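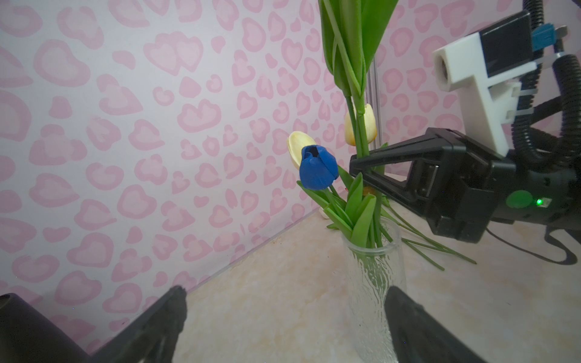
Orlando Nina: Put water in the vase anyway. An empty one with fake stems in it looks fake from across the room, and two inches of water fixes that.

3 replies

graleo_home
I wouldn't. I did the water thing for a whole summer and by August there was a ring on the glass and the wire in two of the stems had rusted through the plastic. If you want the look, they sell clear resin for it, but then you're stuck with that arrangement for good.

Orlando Nina
Depends on the stems. Mine have no wire showing at the bottom. I change the water when I dust.

pinkwall_jen (original poster)
Thanks both. I'm not doing resin, I like to move them around too much. The vase is wavy glass so you can't see the stems clearly anyway. My question was more about the colors. I have blue and cream in the vase now and the rest are still lying on the table. The wallpaper is pink hearts and it's staying, my daughter picked it. Do I add the orange or leave it out?

Shares: 17

skuvex
Leave it out. Pink hearts, dark blue and cream is already plenty. Orange against pink is hard to look at in a small room.

Gonzalo Marín
I'd put the orange in. The blue is the heavy color there and it needs something warm next to it. One orange, low down, near the rim. If it's up high it will fight with the hearts, but down by the tabletop it's against beige and it'll be fine.

skuvex
One orange flower by itself looks like a mistake.

Gonzalo Marín
So use the one blue and the one orange and let the creams fill in. I've done window displays in Jarisville for years and a single odd color is pretty normal.

asadi_m
Different issue -- do the heads on yours come off? I bought a bag of 100 tulips for a party and the heads pop right off the stalks if you bend them. I ended up putting a dot of hot glue on each one before arranging. Took an evening but none have come off since. Don't use super glue, it leaves a white haze on the petals.

pinkwall_jen (original poster)
I'll try the hot glue. How do you get them to stop all leaning the same way? When I drop the bunch in, everything falls to the left.

asadi_m
Bend the stalk a little just below the leaf, not at the head. Then cross the stems inside the vase so they hold each other up. Start with the tallest.

graleo_home
And cut some of them down. Real tulips in a vase aren't all one height. Wire cutters, not scissors. Leave the leaves on the tall ones and strip the short ones or the mouth of the vase gets too crowded.

Orlando Nina
I'd leave every leaf on. The leaves are the best part of the cheap ones.

graleo_home
We're not going to agree on anything in this thread.

pinkwall_jen (original poster)
Update: I stripped the short ones and put one orange in at the front, low. My daughter wants it moved to the top. No water for now. Still have a handful of stems left over, so if anybody has a use for extras I'm listening.

skuvex
Tie them flat with ribbon and hang them on a door. Blooms down, so the leaves don't flop over them.

Comments: 14 | Views: 1445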